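The foil question

I have a theory that you can date any household by its foil. My grandmother's kitchen had a drawer of it, flattened by hand and folded into squares, each square good for another few casseroles. My mother kept it for one more use and then felt bad. I crumple it, drop it in whatever bin is closest and walk away whistling.

Or I did, until April, when our building in Hilgate switched to sorted trash and Usha Salian from the second floor taped a two-page guide to the inside of the elevator. If you live on the fifth floor you get a lot of reading time in that elevator.

The guide covers foil in four separate places. Foil is recyclable if clean. Foil is trash if greasy. Foil should be balled up until it's bigger than a fist, because small scraps fall through the machinery at the plant. Foil that has been folded around something should be opened to confirm that the something is gone. I read that last rule with real feeling. I have eaten a great many sandwiches at my desk and I couldn't swear, under oath, to the contents of every packet I have thrown away.

Brown paper is supposed to be the easy one. It goes with the cardboard, unless it has touched butter, and show me the bakery bag that hasn't. Shadi, who I share a kitchen with and who has strong views about everything you can put in a bin, says a spot of butter the size of a coin is fine. The guide says "soiled." Shadi says a coin isn't soiled, a coin is seasoned. We have had this conversation more than once.

My own contribution to the debate was to stop sorting as I go. I used to stand over the bins with a wrapper in one hand and a phone in the other, looking things up while my coffee went cold. Now everything from lunch gets put down in plain view, and I deal with it at the end. It's slower, and it makes the table look like a yard sale for raccoons, but I make fewer panicked decisions. Most days the whole pile comes down to the same two suspects.
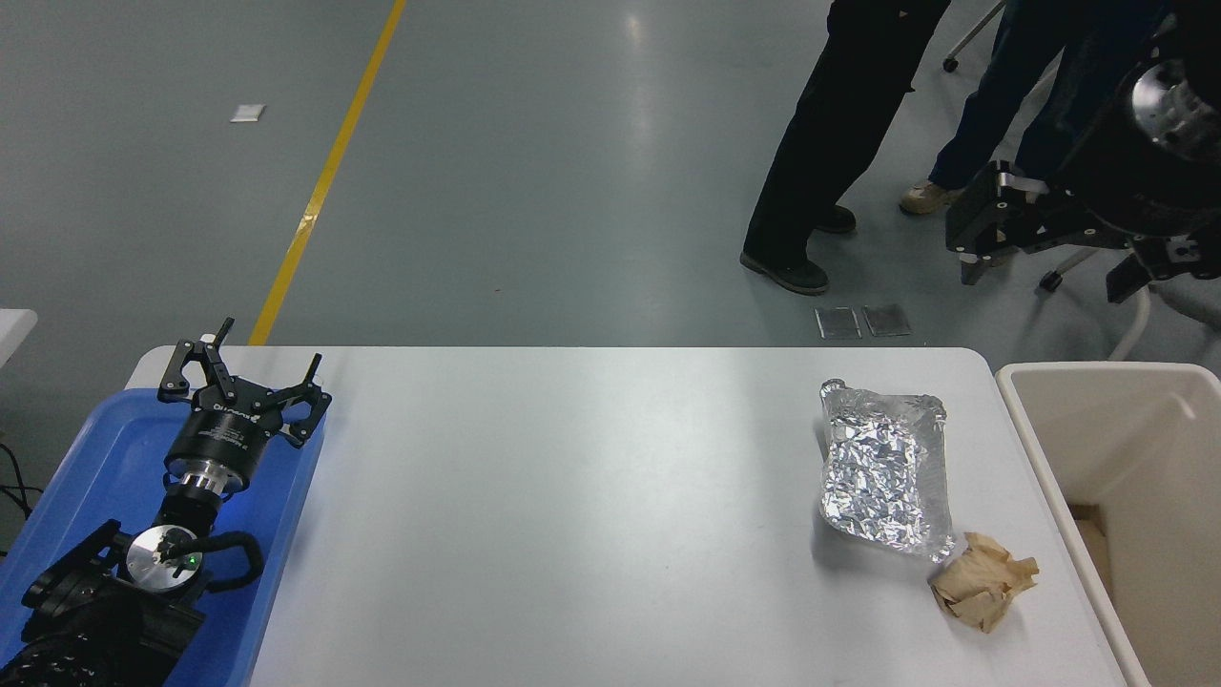 Foil and brown paper, the bin standing by.

The foil is the one I'd open first. Anything still holding the shape of a package gets the benefit of the doubt, and then it gets unfolded, wiped if it needs wiping and squashed into a ball. I've started keeping a bigger ball going in a jar by the sink and adding to it as the week goes on. It is now the size of a decent orange. Shadi calls it my retirement plan.

The paper I flatten with the side of my hand and hold up to the window. If light comes through in a spot, there's your grease. I tear that corner off for the trash and put the rest with the cardboard — a compromise that has kept the peace at our place, though I haven't run it past Usha.

Next up is the yogurt lid, which has foil on one side and something that isn't foil on the other. Page two of the guide says "see page one." Page one doesn't mention it. I have two of them rinsed and drying on the windowsill, and they can stay there until I meet her in the elevator.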